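Chapter 7
Counting Visitors: What Arrival Figures Leave Out

Every summer the town of Finenholm puts out a press release about its visitor numbers. One recent release claimed that 2,081 people had come for the August herring weekend, and that the local food trade was "thriving" as a result. Newspapers repeated the number. Two travel sites turned it into a headline. It is a fair question, and one this chapter will keep asking, how anyone knew.

The figure came from the parking lot. Staff counted cars at the gate on Kirkegaard Road, multiplied by an assumed number of people per car, and rounded nothing off. That last step is worth a second look. A number ending in a one looks as if it had been counted head by head, and readers tend to trust it more than they would trust a plain 2,000. The method behind it can't support that kind of trust. Some of those cars belonged to people who live in Finenholm and park there every Saturday of their lives, festival or no festival.

Hauwa Olaniyan, who taught tourism economics for many years, used to give her students a simple test for claims of this sort. Who did the counting, what did they count, and what would they have lost by getting a lower answer? The tourist office in our case was asking for a larger budget at the time. 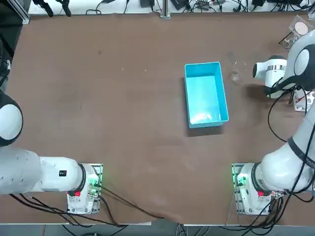 Figure 7.1. Open plastic bin on a covered tabletop.

Spending figures are weaker still. The same release said that the average visitor spent $45 on food. It rested on a survey of 593 people, which sounds like plenty until we learn that all of them were stopped outside the two busiest restaurants. People who brought sandwiches were never asked - nor were those who looked at the menu, walked back to the car and drove on to Hurden.

None of this means the weekend was a failure. Hjalti Baldursdóttir, who ran the Amo guesthouse near the harbor, kept her own books and found that her rooms were full on both nights. They were also full on most other weekends that month. Was the festival bringing people in, or was it the weather? Her books could not say, and she had the good sense not to claim they did.

In the sections that follow we look at three common ways of counting visitors: gate counts, bed nights and surveys. We begin with gate counts, the cheapest of the three and the one most often quoted by people who have something to sell.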